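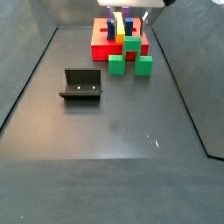 블록 놀이는 몇 살까지 하는 것이 정상일까?

정해진 상한선은 없다. 상자에 적힌 권장 연령은 대개 아래쪽 숫자만 있고, 위쪽은 비어 있다. 제조사들이 깜빡한 것은 아닐 테고, 지갑을 가진 쪽이 누구인지 잘 알기 때문일 것이다.

최종 업데이트: 2019년 9월 7일

나는 이 빈칸을 근거로 서른이 넘어서도 블록을 산다. 처음 산 것은 Pruketti의 입문용 세트였다. 빨간 받침 하나에 색색의 기둥을 세우는, 설명서가 한 장이면 충분한 물건이다. 그런데 그 한 장이 8개 국어로 되어 있어서 정작 그림은 우표만 했다. 한국어는 없었고, 나는 핀란드어 같아 보이는 문단을 한참 들여다보다가 그냥 꽂았다. 잘 꽂혔다. 그때부터 버릇이 나빠졌다.

세워 꽂는 블록은 쌓는 블록과 사촌쯤 되지만 성격은 다르다. 쌓는 블록은 무너질 때가 절정이다. 아이들은 그걸 알고 있어서, 어른이 공들여 올린 탑을 팔꿈치로 정리해 준다. 꽂는 블록에는 그런 결말이 없다. 제자리에 들어갔거나 비뚤게 걸려 있거나 둘 중 하나다. 회사 일과 비슷하다고 말하려다 그만둔다. 회사 일은 보통 비뚤게 걸린 채로 보고서가 올라간다.

어른이 이 놀이에서 가장 먼저 배우는 것은 자기 손이 생각보다 크다는 사실이다. 노란 기둥을 파란 기둥 둘 사이에 세운다고 해 보자. 말로는 쉽다. 막상 하려면 손가락 두 개가 들어갈 자리가 필요하고, 그 자리는 늘 손가락 한 개 반만큼만 있다. 옆 기둥을 건드리면 옆 기둥이 기울고, 그걸 바로잡다 보면 처음 것이 기운다. 네 살 조카는 같은 일을 과자를 문 채로 해낸다.

그래서 순서가 중요하다. 나는 오랫동안 눈에 띄는 색부터 꽂았다. 노랑, 그다음 파랑, 보라는 마지막. 미적으로는 훌륭한 순서였고 실용적으로는 재앙이었다. 보라를 뒤쪽에 두려면 이미 서 있는 기둥들 너머로 손을 뻗어야 하니까. 지금은 먼 쪽부터 시작한다. 이것을 깨닫는 데 석 달이 걸렸다는 얘기는 집에서 하지 않는다.

색에 관해서도 할 말이 있다. Lammers의 목록에는 파랑만 여러 가지여서, 어떤 것은 밤바다고 어떤 것은 볼펜이다. 형광등 아래에서는 둘이 같아 보이고, 빨간 받침 위에 올려놓으면 또 달라 보인다. 노랑은 더 변덕스럽다. 빨강 가까이 가면 아래쪽이 주황으로 물든다. 불량품인 줄 알고 판매처에 문의했더니 받침의 색이 비친 것이라는 답이 왔다. 아주 정중한 답장이었고, 그래서 더 창피했다.

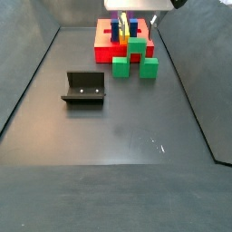

어디서 살까, 그리고 어디에 둘까

동네 문구점에서도 살 수 있지만 종류는 기대하지 않는 편이 낫다. 나는 주로 Sernlow에 간다. 골목 안쪽 2층에 있는 가게로, 간판이 작아서 처음 가는 사람은 옆의 세탁소에 들어간다. 세탁소 주인은 이제 묻지도 않고 위를 가리킨다. 진열장에는 중고 세트가 많고, 조각이 빠진 것은 빠졌다고 적혀 있다. 무엇이 빠졌는지는 적혀 있지 않다. 그 정도의 긴장감은 취미에 필요하다고 생각하며 나는 매번 돈을 낸다.

큰 세트를 원한다면 Nurneo가 있다. 182조각짜리가 기본이고, 668조각짜리는 주문을 넣고 기다려야 한다. 작년 12월에 큰 쪽을 주문했다가 배송 상자를 보고 현관에서 잠시 서 있었다. 상자에서 조각을 꺼내 색깔별로 나누는 데 거의 30분이 들었고, 다시 넣는 데는 주말이 들었다. 뚜껑은 지금도 닫히지 않는다.

보관은 결국 각자의 양심 문제다. 투명한 통에 색깔별로 나누는 사람이 있고, 쇼핑백 하나에 다 붓는 사람이 있다. 나는 앞쪽 부류라고 주장하면서 뒤쪽 부류로 산다. 다만 받침만큼은 따로 둔다. 홈에 먼지가 끼면 기둥이 끝까지 들어가지 않고, 그걸 모르고 힘을 주다가는 손톱이 먼저 포기한다. 마른 칫솔로 한 번씩 쓸어 주면 된다. 쓰던 칫솔도 상관없지만 치약은 헹구고 쓰기를 권한다.

바닥에서 하느냐 책상에서 하느냐도 의견이 갈린다. 바닥파는 떨어뜨려도 멀리 가지 않는다고 하고, 책상파는 무릎 얘기를 꺼낸다. 나는 올해 책상으로 옮겼다. 둘레가 막힌 얕은 쟁반 위에서 하면 굴러간 조각을 찾아 냉장고 밑을 들여다볼 일이 줄어든다. 쟁반은 무광 회색 계열로 골랐다. 무늬 있는 쟁반은 초록 조각을 삼키고는 돌려주지 않는다.

조카는 다음 달에 다섯 살이 된다. 선물로 무엇이 좋겠느냐고 물었더니 블록은 삼촌 집에 있으니까 됐고, 자전거를 사 달라고 한다.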